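Progress report to the Droson Fund: the Lulthorpe migration memories project, second period

We said in the application that we would record the families who came to Lulthorpe from Punjab and Bengal to work at the Velton mill, and that we would have 500 catalogued items by the end of this period. We have 353. The shortfall is mostly in letters, which people are willing to talk about and much less willing to lend.

Interviews have gone better. There are 114 on file, all with signed consent, though I would be careful with that number. A good third are under twenty minutes, and several repeat the same story of the night train and the landlady who would not let anyone cook. It may have happened to all of them. It may also be a story the town has agreed to tell, and the catalogue notes now mark where an account is first-hand and where it was heard from a parent or uncle.

The mill's wage books were the big hope. They run to 1,743 entries for the years we care about, and the clerks spelt names however they liked. One man appears under four spellings in a single winter. Matching these to living families is slow, and I don't believe the promise in our original plan that it could be finished by November.
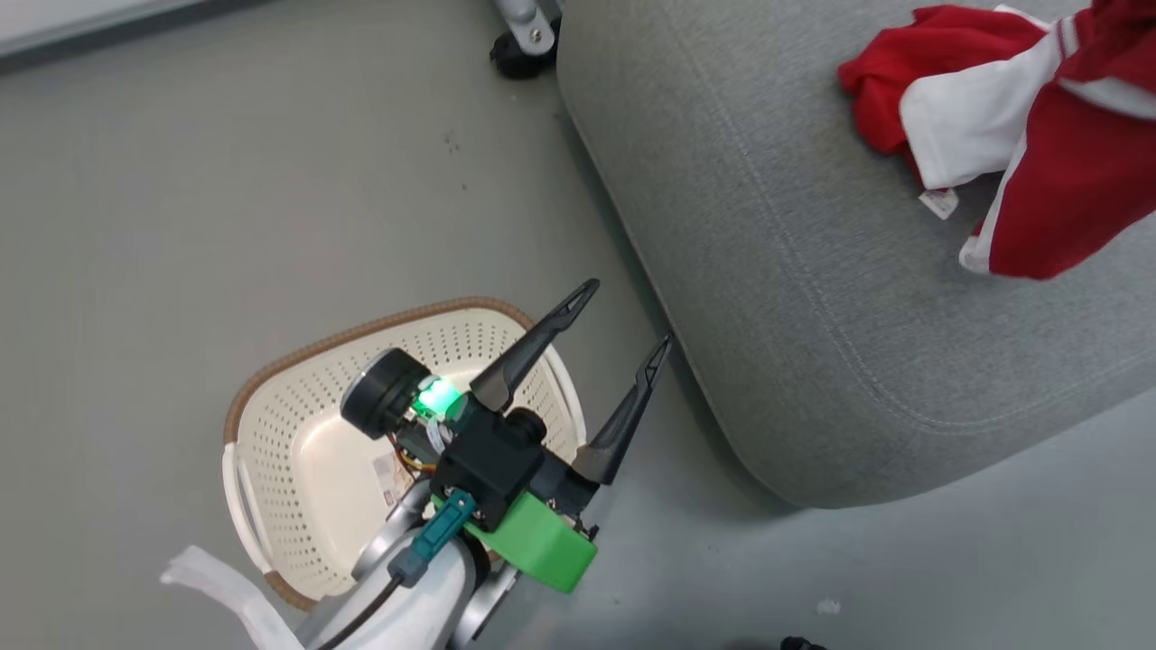
Can the wage books tell us which villages the workers came from?
Only in a few cases. Most entries give a name, a shed number and a weekly sum, and the village has to come from passports, letters or the family's own account.

The Boychuk transcription package has been a mixed purchase. It copes with clear English and falls apart when a speaker moves into Punjabi or Sylheti halfway through a sentence — as nearly all of them do. We have gone back to typing those passages by hand, and the translation line is overspent as a result.

The school exhibition drew a decent crowd, but the comment cards are polite and tell us very little. I would not offer them as evidence of impact.

For the next period we ask to move the unspent travel money into translation, and to lower the catalogue target to a figure we can meet. A revised budget is attached.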